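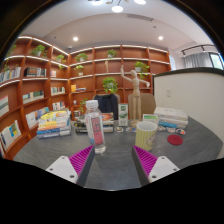 手持夹爪鱼眼相机视角:两指张开,桌面上有透明塑料瓶、条纹杯和木制人偶。

Fistier 公布两款手持夹爪指尖对比结果,楔形肋条指在薄片类物体上仍有短板

2022年10月17日,星期一

Fistier 的末端执行器小组公布了一轮手持夹爪对比测试的结果。参测的是两种可互换指尖:自研的楔形肋条指,以及由 Zukberg 供货的平面硅胶指。两者装在同一套平行开合机构上,使用同一台鱼眼相机和同一版控制器固件,操作员手持采集,不接机械臂。测试报告由 Sulastri Pattinasarany 执笔。

测试共采集 2942 条有效抓取记录,物体清单 55 件,分为瓶罐、杯具、书册、薄片和异形件五类。每件物体在桌面上随机摆放,操作员从桌沿一侧接近,抓起后平移 300 毫米,再放到指定位置。物体脱落、指尖打滑超过 12 毫米或放置时倾倒,均记为失败。两种指尖交替使用,每完成一组更换一次,以减小操作员熟练度的影响。

在瓶罐和杯具两类中,楔形肋条指的成功率高于平面硅胶指,差距主要出现在偏心抓取时。报告的解释是,肋条受压后向物体一侧弯曲,接触面随之增大,圆柱形物体不容易绕竖轴转动。平面硅胶指在对中良好时表现相当,但接近角偏差增大后失败率上升较快。

书册类结果接近。单册平放时,两种指尖都需要先把书推到桌沿再夹取;多册叠放时,楔形肋条指偶尔会带动下一册,报告建议在接近阶段降低闭合速度。

薄片类是楔形肋条指最弱的一项。小圆片、杯垫和卡片平放在桌面时,肋条指前端偏厚,难以插入物体下缘,多次出现指尖压住物体后滑脱的情况。平面硅胶指前缘较薄,成功率明显领先。小组试过在肋条指前端加装薄刮片,抓取有所改善,但刮片在反复触桌后翘起,没有列入正式结果。

异形件中以关节人偶最难处理。人偶四肢可动,夹持手臂时关节会转动,负责数据复核的 Anas Hijazi 将这类记录单独标注,不并入总成功率。夹持躯干或底座的结果则按普通物体计算。

相机方面,小组比较了两种安装角度。原方案光轴与手指平行,视野覆盖较广,桌面、周围家具和顶部灯具均可入画,有利于位姿跟踪;下倾方案更容易看清指尖与物体的接触位置,但在纹理较少的桌面上跟踪丢失次数增多。报告最后保留原方案,并要求采集前确认两侧指尖都在视野之内。鱼眼畸变会使靠近边缘的瓶、杯看上去倾斜,标注人员须先按标定参数校正,再判断物体是否直立。

控制器测试使用 Mugo 的驱动板,对比对象为小组原有的自制板。两块板的位置闭环精度没有可见差异,区别在于电流采样:Mugo 板噪声较低,可以用电流阈值判断接触;自制板在低速闭合时误触发较多,需要加滤波,响应因此变慢。线缆接口方面,Mugo 板的插头没有锁扣,手持甩动后有过松脱记录,小组暂以扎带固定。

磨损数据目前只覆盖楔形肋条指。同一副指尖连续使用至测试结束,肋条根部未见裂纹,外表面的打滑痕迹集中在前端。报告没有给出寿命估计,理由是测试物体普遍较轻,载荷不具代表性。

全部测试均在室内完成,未涉及湿滑表面和户外强光。窗边机位在正午出现过局部过曝,受影响的记录已经剔除。

下一轮测试计划于明年3月进行,地点改在 Urlow 的实验场地,届时两种指尖将装到机械臂上重复同样的流程,并加入前缘减薄的第二版肋条指。物体清单会增加带把手的杯具和软包装,薄片类的评分规则也将修订,推至桌沿后再夹取的动作改为单独计分。Fistier 表示,本轮的安装图纸和标定步骤随报告一并提供,原始视频暂不公开。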